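Lecture notes, part 6 — learning from hand-held grippers
(notes E. Flanagan, still rough, slides go up later)

Recap. Teleop is slow and you need the robot in the room. Hand-held grippers: person does the task directly, we record finger opening + wrist pose, no arm needed. Cheaper per demo. Price you pay — the pose has to be recovered afterwards, and not every motion a person makes is one the arm can copy.

Two-handed tasks are where this gets intresting. Single-hand policies mostly care about pose relative to the object. With two you also need pose of left relative to right. Leave that out and each side looks fine alone, but the pair drifts.
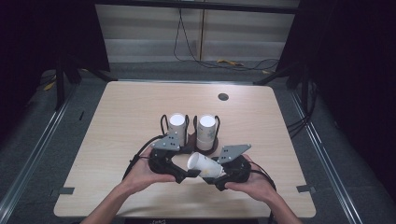
Soft objects make the drift worse. Rigid block: small error in the gap, fingers slip or stall. Thin paper: small error and the wall gives, shape changes, the policy now sees something it wasn't trained on. So log gripper width for both sides, every step.

Numbers for the Darum set: 2000 demos recorded, 1442 kept after pose filtering. Most of the rejects were tracking loss on one side only. Dont throw out the other side, it's still usable for single-hand pretraining.

Ablation to know for the exam — relative pose in vs. out, same data, same network. Write down what you expect before reading the Brotow handout.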